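I promised to write something on the old Mitero cinema in Kameck, so I will do it now in small pieces. English is not my first language and I write slowly, please have patience with me.

The Mitero stood on the corner across from the Borbély department store. If you know Kameck today, it is where the pharmacy and the driving school are. The Borbély is gone also, but its letters left a shadow on the brick and you can still read them in low sun.

It had one hall with 297 seats. I know this from the fire notice which hung beside the ticket window, and I read that notice every time I was waiting, because there was nothing else to read except the price of the ice cream.

I came to Kameck at eleven years of age and I did not understand one word of what people said to me. My aunt put me in the Mitero for the afternoon session while she worked across the road. This was my first language school, you could say.

The colour of the seats was dark green. Many people remember red. I have argued about this with my cousin for years. The seats in the balcony were red, because they were bought later from another theatre, so we are both a little right.

The balcony was closed for most of my childhood. A rope was hanging across the stairs, with a brass hook. In August, when the children were on holiday and the hall filled, they took away the rope, and to sit upstairs felt like travelling to a different town.

(Where I live now August is the middle of winter, and after so many years I still find this strange.)

The screen had a curtain, grey with a silver thread, and it was opened by a motor that made a noise like a coffee grinder. Sometimes it stopped halfway. Then a man came out with a long pole and pulled it the rest of the way and everybody clapped for him. He never bowed.

What I would like to write down properly is the matter of the second screen, because I see wrong information on this in the cinema groups.

It is often said that the Mitero was a twin cinema. It was never a twin. The company that owned it, Tustus, had a plan to divide the hall down the middle with a wall, as they did in their other houses. I have seen the drawing. The wall was not built.

What they did instead was to close the space under the balcony and make there a small room of 97 seats. They named it the Tustus Studio. It had a separate door on the side lane, a separate ticket window, and for tax reasons it was a different business. So there were two cinemas in one building, but on paper they did not know each other.

You could not walk from the one to the other. If you bought the wrong ticket you had to go out, around the corner, in the rain, and begin again with a different lady.

The small room had a very low ceiling. The beam of the projector passed just above the heads of the last row, and a tall person going to the toilet was for one moment a part of the film.

Also you could hear the big hall through the wall. I saw a quiet film about a widow and her garden with the entire sound of a submarine war beside it. I was fifteen and I thought it was intentional. I thought it was her memories.

The studio showed films with subtitles and older films that came back. I believe it lost money from the first week. But it was open for nine winters, and this is not so bad for a room of that kind in a town like Kameck.

A correction to something I wrote in another thread: the neon sign was not from the opening. The first sign was painted wood. The neon came after the façade was covered with metal panels, and the panels were a very bad idea, they rattled.

When the panels came off before demolition, the old front was behind them, with two plaster masks above the entrance. One was smiling and one had lost the mouth. I have a bad photo of it somewhere and if I find it I will add it here.

About the closing. People say video killed it, then people say the multiplex at the ring road killed it. In my opinion it was the heating. The boiler was from the opening and it was shared by the two businesses, and each one said that the other should pay for a new one.

In the last winter you kept your coat on. They sold soup in the foyer! It was quite good soup, with too much pepper. I have never seen soup in a cinema again and I think this is a pity.

The last programme was a double feature and they sold 200 tickets, no more, as the balcony was not permitted anymore. I was not one of the 200. I had an exam the next morning and I went home to study, and I got a low mark anyway.

After the closing it was a carpet store for 3 years. The floor of the hall was sloped, of course, and they did not level it. The carpet rolls had wooden wedges under them so they would not travel to the screen.

Then it was empty, then the roof was leaking, then it was demolished. The lane at the side is still there. It has a new name, but on the ground you can find the metal strip from the door of the studio. I look for it each time I visit.

Somebody asked what happened with the equipment. The projectors of the big hall went to Tustus and I do not know more. The one from the studio was for a long time in the technical school, in a glass cabinet, without its lens.

Some seats are in the parish hall of the next village, in the first rows. Green ones. I sent a picture of them to my cousin with no message.

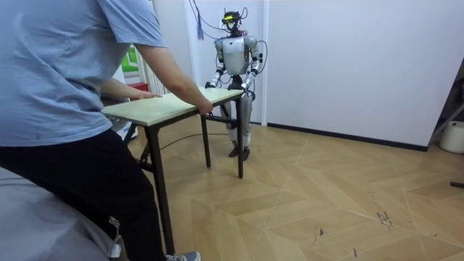 Both hands on the table.

Next question, on the tickets. They were thin paper from a roll, pink for downstairs and yellow for the balcony. The studio had white ones with the row written by pencil. If anyone has kept a white one, I would be very glad to see a scan, because I have only pink.

Regarding the name. Mitero is not a person and not a place so far as I could discover. The older people in Kameck say it was the first owner making a word from the names of his daughters. In the library they have no paper on this. I leave it as a story.

I wrote also to the town archive for the building permit of the studio. They answered kindly that the file is there but the drawings are at a different address, and the different address answered that the file is complete. I will try again when I am there in person.

For the person who insisted on 400 seats: this could be the number before the war, when there were benches in front. I have no proof either way. The fire notice is the only source I trust, and it was the later one.

One more detail for those who like the sound side. The big hall had its loudspeakers behind the screen only. There was never anything on the side walls, and the boxes which you see in one postcard are lamps. They were shaped like shells and half of them did not work.

The postcard is easy to find, it comes up for sale often and should not cost much. Look for the one with the bus in front. The version without the bus is retouched and the sign is spelled incorrectly on it, with two t.

A reply says the side lane ticket window was on the left of the door. From my memory it was on the right, but I was always coming from the Borbély end, where the lane bends, so I will not fight for this one.

If you worked there, or your parents did, please write to me, also in the local language, it is no problem for me now. I am looking most of all for any programme sheet of the studio, from any month. They were folded in four and printed in brown ink.

I will add the photo of the masks under this post when I have found the correct box.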